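Keep-out distance when a humanoid is working off the floor
Board: Site Practice and Standards

Ranatia
Posted 14/06/2023
We're rewriting our house rules for domestic tasks and I'd like to know what others use. Our current sheet says no person inside 2 metres while the arms are live. Fine in the test hall. In a furnished bedroom you can't get 2 metres from anything, so people ignore the line and stand in the doorway. Has anyone written something that works in a small room?

Nulledard
We dropped the fixed distance in February. The rule now is one spotter, e-stop in hand, standing where they can see both hands of the machine. Everybody else is out of the room. The spotter doesn't talk to the operator except to call a stop.

kettle_black
Disagree with dropping it. A spotter's reaction time is a real number and you have to put it somewhere. If the robot can take a step, your distance has to include the step. Keep the 2 metres and pick a bigger room.

Nulledard
Bigger rooms aren't what people live in. We limit hand speed and lock the feet while both arms are busy. With the feet locked, the reach is known and you can tape it on the floor.

Rafferty
Tape doesn't stick to carpet. We use a rope on two weighted stands, and it gets moved every time the task moves.

Also, Ranatia, check what your sheet says about cables. Ours only covered cables on the floor. Nothing about the ones running along the arms, and those catch on bed corners and basket rims. We added a look-over before each run and another after every 40 cycles.

kettle_black
Agree on cables. Still not sold on locked feet. A biped that can't shift its weight while it's pulling on something heavy is going to tip.

Rafferty
Depends on the load. Wet towels, I'd agree with you. For dry clothes we haven't had a problem, but we do cap the pull force and the run stops if it goes over.

Ranatia
Thanks, all. I'll write it as three parts — reach, spotter, cables — and leave the fixed distance in for the hall only. On the pull force, I'd want the cap to apply to each hand separately, as one can be holding on while the other is down in the basket. 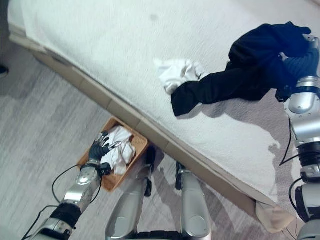

Same goes for the stop test: do it with both arms extended, before the first run of the day, and write the result in the log. I'll post the draft here once our safety lead has marked it up.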